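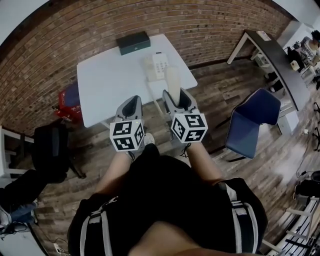 *A white table against a brick wall, with what looks like a push-button phone in the middle and a green box behind it.*

Most people under 30 I know have never lived in a place where the phone had a spot. I think they should try it. My argument is for a small table against a wall, with a telephone on it and very little else, and for leaving it that way.

I grew up with one in the hall. My parents kept the phone on a narrow stand beside the coat hooks, with a pad, a pencil on a string and the church directory. If you wanted to talk, you went there and stood. Calls were short because the hall was cold. When we moved to Cosedthorpe my mother set up the same stand before the beds were put together.

Then the phone went into everybody's pocket and the stand went to the curb. I didn't miss it for years. I started to miss it last February, when I noticed that I was looking up my sister's number to give to a neighbor and had no idea what it was. I have called her every Friday for most of my adult life. I could still recite the number of a pizza place that closed when I was in high school.

The usual case against a home phone is cost, and it's a fair one. My line runs $53 a month with taxes, from Sultar, and that is too much for what it does. You can get it cheaper through an internet box if you're willing to lose it when the power goes out. Zinhle Potgieter, who edits this page, thinks the price settles the matter. She pointed out that she could buy lunch every week with the money. She could.

But the cost is for the line. The table is a separate question, and I care more about the table.

A surface with one job stays clear. Every flat place in a house collects mail, keys, receipts and the thing you meant to return, and the kitchen counter is the worst of them because it has so many jobs that one more doesn't seem to matter. Put a phone in the middle of a small table and people stop dropping things on it. I have watched this work in my own house, with two teenagers, for seven months. A box at the back is fine. I keep stamps and spare batteries in mine. The box should have a lid and it should close, or you have just built a smaller counter.

The floor near it is harder. Bags come off at the door and go down at the first chair, and I've given up on that one. A backpack on the floor is at least easy to find in the morning. Cords I'm stricter about, after tripping on one with a cup of coffee in my hand.

Where you put the table matters too. Against a wall is right. My friend Bakari Rugemalira had his in the middle of a room, behind the couch, and everything slid off the back of it. He moved it to a brick wall he had always complained was useless, since he couldn't hang a picture on it without a masonry bit. It doesn't need a picture now.

I'd also say to skip the drawer. Elba Espinoza ran the secondhand store on Bustos Street when I bought my table, and she tried to sell me one with two deep drawers for roughly the same price. I know what I do with drawers. I took the plain one with thin legs, which shows everything and hides nothing, including dust.

The phone itself should have real buttons. Mine is big enough to find in the dark and ugly enough that nobody will steal it. I dial my sister on it by hand, and I know her number now. My kids know it too, along with mine, their father's and the school's. They learned them off a card I taped to the wall and have since taken down.

If you don't want a line, set up the table anyway and charge your cell phone there at night. Leave it there when you go to bed. You'll have to get an alarm clock, and those are cheap.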